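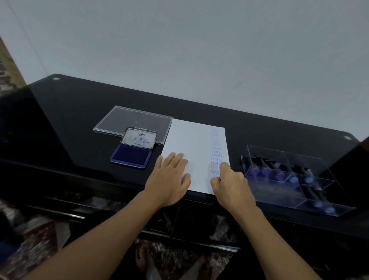
PRESS RELEASE

Rullport opens a stamping desk for small shops and workshops in Nalberg

NALBERG, November -- Rullport, the office supply and print shop in Nalberg, is opening a stamping desk where customers can try, choose and order rubber stamps, and where they can have their own papers stamped by hand while they wait. The desk is open to everybody from this month. It is meant first of all for small businesses which send out samples, drafts and copies and which must mark them clearly.

The idea came from questions at our counter. Many customers told us that they print the word "SAMPLE" or "COPY" with their computer printer, and that this does not help them when the paper is already printed, or when it came from another company. A hand stamp is still the quickest way to mark such a paper. But to buy a stamp from a catalogue is difficult, as the customer sees only a small drawing and does not know how large the letters will be on the page, or how strong the ink will look.

At the new desk the customer can bring an ordinary sheet and test a stamp on it before paying. The most common words are kept ready: SAMPLE, COPY, PAID, DRAFT and RECEIVED. Each word can be had in capital letters with serifs or in a plain letter, and 4 sizes are offered. A stamp with the customer's own text is normally ready after 9 working days. Test prints at the desk are free of charge.

Blue, violet, black or red

Ink is the part that customers ask about most. Blue remains the usual choice in offices, because it is easy to see that the mark was made by hand and does not belong to the printed text. Violet is preferred by some workshops, and it is also easy to tell apart from a signature in blue pen. Black and red pads are kept in the drawer and can be tried as well.

We ask customers to use one pad for one colour. If a stamp goes from a violet pad to a blue one without cleaning, it carries some of the old ink with it, and after a few weeks the pad has a colour between the two. A damp cloth is enough to clean most rubber stamps. Strong cleaning liquids should not be used on them, and the stamp should be left to dry before it goes back in the box.

A pad with a metal case and a hinged lid lasts for years when the lid is closed after work. The pad itself can be inked again. Drops of ink should be spread over the whole surface, and then the pad should rest until the next morning. When there is too much ink, the letters fill up and the word becomes a dark block. When there is too little, the print is pale and one part of the word is often missing.

Short lessons in the evening

Together with the desk, Rullport will offer short evening lessons in hand stamping. This may sound like a small subject for a lesson -- we thought so too, at first. However, when our staff began to stamp long columns of the same word down the side of a sheet, it became clear that there is a good deal to practise. A lesson takes one hour, begins at six in the evening, and costs nothing for those who have bought a stamp from us during the year. For all others the price is 13 euros, with paper and ink included.

In the lesson, participants practise the following:

How to touch the pad lightly two or three times, and not press the stamp into it.
How to put the stamp down flat, with equal weight on both ends of the word.
How to lift it straight up, so that the letters do not become double.
How to keep a column straight along the margin without drawing a line first.
How to mark a sheet which already has text on it, so that the text can still be read.

Participants keep their practice sheets. We recommend to take them home and look at them again the next day, in daylight, as faint prints are hard to judge under a lamp. The staff of Rullport do the same with their own sheets, and the first ones were not beautiful.

A desk with a glass top

For the desk we chose a black table with a glass top. Ink can be wiped from glass, and a white sheet is easy to see against the dark surface. One disadvantage should be mentioned: on hard glass a stamp has no cushion under it, and the edges of a long word may print weaker than the middle. For this reason thin rubber mats are available, and we advise to use one for stamps with long words. Two or three sheets of spare paper under the page also do the work.

The desk was built up and fitted with help from Seppälä, a furniture workshop in the same street, which also made the drawer for pads and spare ink.

Support for marking sample sheets

The first regular user of the desk will be Cleltero, a maker of paper goods in Nalberg. Cleltero sends out loose sheets to its buyers, so that they can feel the paper before they order. Each sheet must be marked as a sample, and a machine for this would be too expensive for such quantities. For the coming season 1,515 sheets will be stamped by hand at Rullport. The work will be done in the mornings, before the shop opens, and will not reduce the time when the desk is free for customers.

Other companies can book the desk in the mornings under the same conditions. A booking should be made at least one week before, and the company should tell us the size of the paper and the place where the word must stand. Coated and very smooth papers need another kind of ink, which dries more slowly, and the sheets have to be laid out one by one. It is therefore helpful if a few spare sheets are sent to us in advance for a test.

Practical information

The stamping desk is in the back part of the Rullport shop in Nalberg and can be used during normal opening hours. No booking is needed for testing stamps. For the evening lessons, places can be reserved at the counter. Children are welcome at the lessons together with an adult, but we kindly ask everyone to come in clothes which may receive a spot of ink.

About Rullport

Rullport sells paper, writing materials and office supplies in Nalberg, and makes stamps to order in its own workshop. The shop also takes in older stamps for repair, for example when the rubber has become hard or the handle is loose.

Press questions are answered at the shop counter in Nalberg -- please ask for the stamping desk.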